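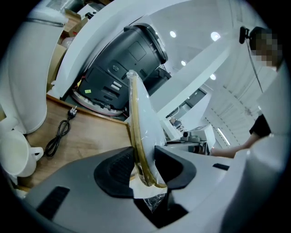
You stop fighting the wrapper after the first day, Eduardo Mendes says of the new hand-held gripper kit from Skikent, and then it's just picking things up.

SAMCOMBE, December 26, 2018 – Skikent today opened orders for the Gronau 2, a hand-held gripper kit for recording pick-and-place work. Shipping now. Replaces the first Gronau, which sold out in October.

What's new: a wider jaw opening, new finger pads, a lighter shell. Same mount as before, so old brackets still fit. Camera sits on the gripper and sees what the fingers see. No arm needed to collect a session – one person, one hand, a tabletop.

The pads got most of the work. Customers kept asking for film and plastic wrap, the crinkly stuff that slides around and throws glare back at the lens. Skikent reworked the pad shapes and the exposure settings with that in mind. Rounded pad for the left, angular block for the right. Both come off with 2 screws.

Wrapped goods were part of the trial at the Henriques workshop, along side cups, cords and the usual bench clutter. Operators worked at ordinary tables under ordinary room light. The trial ran to 821 recorded picks over 16 sessions, and the full log goes out to kit buyers on request.

"We wanted messy rooms," said a Skikent spokesperson. "Shiny plastic, big machines in the background, people reaching in. Clean benches we already had."
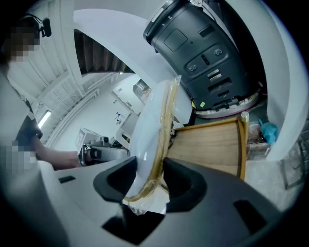
Availability and Ordering

The Gronau 2 ships as a single kit or a pack of four. Each kit has the gripper, one set of pads, a charging cable, a carry case and a printed quick start. Spare pads sold seperately. Owners of the first Gronau can trade in through Henriques, which handles service and returns for all Skikent products.

Software is a free download. Older recordings open in the new version, no conversion – but back them up first please.

Demo units can be booked at the Samcombe office. Bring your own objects, the awkward ones are welcome.

Press contact: Skikent press desk, Samcombe. Product photos and spec sheet on request.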